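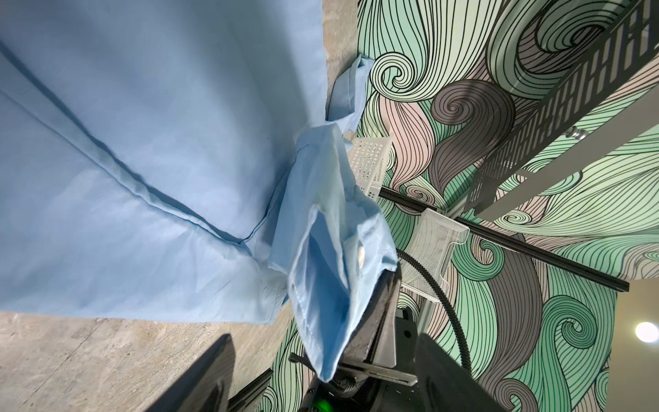
**Week 6 handout: the shirt that wouldn't let go**

June 8, 2025

Right, last week we did sensors on their own, all nicely behaved, and I promised you something messier. So this week it's the Mivalton shirt fault, which I've now been chewing over since April and am still slightly cross about. You'll need your notes on gripper feedback and the bit on stop categories. If you missed the stop categories, borrow Elsa Lie's notes (hers are better than mine).

**The job**

Two arms, one button-up shirt, a heap to start with and a folded shirt to finish with. Each arm has a parallel gripper with two fingers and a motor. No force sensing in the fingertips at all. What we get back from each gripper is a position count from the motor and a rough idea of motor current, and everything the controller believes about the shirt has to be squeezed out of those two numbers.

The plan the controller follows at the start is short:

1. Left arm picks up an edge.
2. Right arm finds a cuff and picks that up.
3. Both arms lift and move apart until the cloth is taut.
4. Lower, release, start the fold.

Step 3 is where the trouble was.

**What happened**

On run 212 the right arm closed on a cuff, the check came back as "held", and the two arms started to move apart. So far so good. The cloth went tight sooner than the planner expected, the tracking error on the right arm climbed, and the controller did a protective stop with both grippers still closed and the shirt stretched between them like washing in a gale.

Hayley Dawber was on the console. She did what the screen told her to do, which was clear the fault and press resume. The program then picked up at the *start* of step 3 and told both arms to move apart by the full distance, measured from where they already were! Second stop, a good deal harder than the first, and a seam gone at the shoulder. Nobody was hurt, and Hayley had both hands outside the cell. I'd like you to notice that I can say that only because of a habit of hers. Nothing in the system made it so.

**Fault one: what "held" means**

The grasp check was a single comparison. If the motor stopped before it reached a count of 2010, there was something between the fingers, so the grasp was good. If it got past 2010, the fingers had met and we'd missed.

Think about what a shirt offers those fingers. One layer of thin cotton is hardly any thickness. A cuff folded over on itself is several layers with stitching. A button is hard and small and much thicker than the cloth it's sewn to. All three can produce a "held" or a "missed" depending on exactly where the jaws land, and the count by itself can't tell you which one you've got.

On run 212 the count fitted a thick, folded grasp. The planner had a table saying how much loose cloth there ought to be for a single-layer cuff grasp, and it used that table anyway. With the fabric doubled back in the jaws there was less slack to play with, and off we went.

A count is a measurement of the gripper. We'd been reading it as a measurement of the shirt, and I include myself in that "we" because I signed off the table.

**Fault two: the timeout**

The tracking error was allowed to stay high for 500 milliseconds before the stop came in. That's a sensible enough figure for one arm moving through free air, where a short blip is usually harmless. Once two arms are holding the same object they're mechanically joined, and half a second of pulling is a long time. The Forsberg controller will let you set a different limit per motion segment. We hadn't used it.

**Fault three: resume**

For me this is the serious one. The steps were written with relative moves ("go apart by this much") and resume restarted the step from the top. Each of those choices is fine. Put them together and a stop halfway through is followed by more travel than anyone asked for. 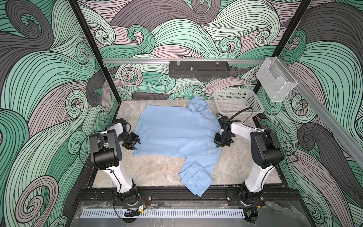

Tormod Engebretsen asked why the arms didn't simply open their grippers the moment the fault came up, as dropping a shirt costs nothing and a dropped shirt can't be torn.

It's a fair question and for this job I think he's right, so that's now what we do after the operator confirms. But please don't carry it off as a general rule. If the arm is holding something heavy, or glass, or a blade, opening on fault is the last thing you want. The safe state belongs to the load as much as to the machine. Write that one down, it comes up again when we look at the Istard lifting case.

**What we changed**

- The grasp result now has four outcomes: missed, thin, thick, unsure. Thick and unsure both trigger a small test lift before anything else moves.
- Step 3 runs slowly, with its own much tighter error limit, and goes to absolute positions.
- Resume is greyed out after a stop in any two-arm step. The operator gets "release and re-home" and has to confirm it.
- Clearing a fault no longer counts as permission to move. Those are two separate presses.

We then ran 595 grasps with the new check and went through the log by hand, which I don't recommend as a way to spend an evening. There were still wrong calls between thin and thick, mostly near seams. None of them led to a pull, thanks to the test lift, and I'd sooner have a mediocre check with a cautious move after it than the other way about.

**For the seminar**

Bring a page on each of these. Scribbles are fine.

Draw the sequence from the first stop to the second and mark every point at which a person could reasonably have put a hand in. Terence Heywood will be playing the operator, and he's been told to be impatient.

Rewrite step 3 so that pressing resume at any moment, even twice, is harmless. Pseudocode will do.

Find one other place in the four-step plan where the controller treats a gripper reading as a fact about the cloth (there's at least one, and it's in step 4).

Room's the same as last time. The log extract is in the shared folder under Vosau, don't ask me why it's filed there.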